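Foire aux questions – mes ateliers de tri et de rangement à la maison

Mise à jour le 17/04/2026

Bonjour et bienvenue ! J'ai regroupé ici les questions que je reçois le plus souvent par mail (583 messages archivés depuis l'ouverture du site, il était temps). Si la vôtre n'y est pas, écrivez-moi, je réponds toujours, parfois avec un peu de retard.

Par quelle pièce commencer ?

La salle de bains, sans hésiter ! C'est petit, on y garde peu de souvenirs et on voit le résultat le soir même. Gardez les papiers et les photos pour la fin, sinon vous allez passer l'après-midi assis par terre à relire de vieilles cartes postales (je parle d'expérience). Avant d'ouvrir le moindre tiroir, dégagez une table. Tout ce que vous sortez passe par elle. 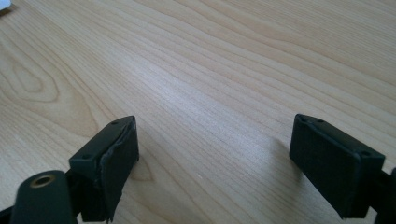 Combien de temps faut-il prévoir ?

Une séance avec moi dure une demi-journée, pause thé comprise. Si vous travaillez seul, je conseille 43 minutes. Oui, c'est précis : c'est la durée de ma playlist de rangement, et quand la musique s'arrête, j'arrête aussi. On peut très bien laisser un placard à moitié fait jusqu'au lendemain, il ne va pas se sauver.

Faut-il acheter des boîtes avant ?

Non, non et non. J'ai fait l'erreur à mes débuts chez Kevance, où j'animais mes premiers ateliers : j'étais arrivée avec un coffre de voiture rempli de paniers tressés, et pas un seul n'entrait dans les étagères ! Triez d'abord, mesurez ensuite, et prenez ce que vous avez déjà sous la main – boîtes à chaussures, bocaux, barquettes rincées. Pour les petites choses de la salle de bains, j'aime bien le plastique transparent sans couvercle.

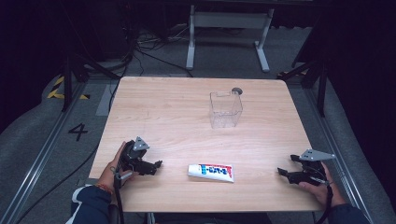
Et si vraiment vous devez acheter, prenez deux boîtes, vivez avec pendant deux semaines, puis voyez s'il vous en faut d'autres. La plupart des gens à qui je donne ce conseil n'y retournent pas.

Que faire des tubes et des flacons entamés ?

Je regroupe tout par usage : dents, mains, visage, pharmacie. Regardez le petit dessin de pot ouvert au dos, il indique le nombre de mois de conservation après ouverture. Les médicaments périmés ou inutilisés vont à la pharmacie, jamais dans l'évier. Pour le reste, un seul produit ouvert par usage, les autres attendent leur tour au fond. Et tout ça, faites-le assis, à une table, avec une bonne lumière !

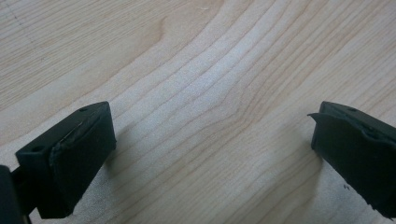
Une table en bois clair, vue de près.

Et si mon conjoint ne veut rien jeter ?

Ah, la grande question ! Ne touchez pas à ses affaires, même à la pile de chargeurs. Commencez par les vôtres, et proposez une boîte « on verra en novembre » pour tout ce qui fait débat. J'ai demandé aux anciens participants ce qui avait marché chez eux, et une réponse m'est restée.

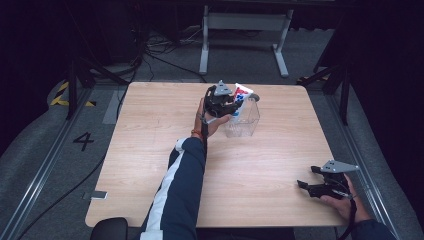

Chez nous, c'est la boîte « on verra » qui a tout débloqué, m'a écrit Hsin-yi Tsai. On l'a rouverte ensemble et mon mari a donné les trois quarts de son contenu, sans que je dise un mot.

Est-ce que vous vous déplacez ?

Oui, jusqu'à 300 kilomètres de chez moi si on peut regrouper deux ateliers dans le même week-end. Au-delà, on se voit en visio, et ça marche très bien aussi (prévoyez juste de quoi poser le téléphone).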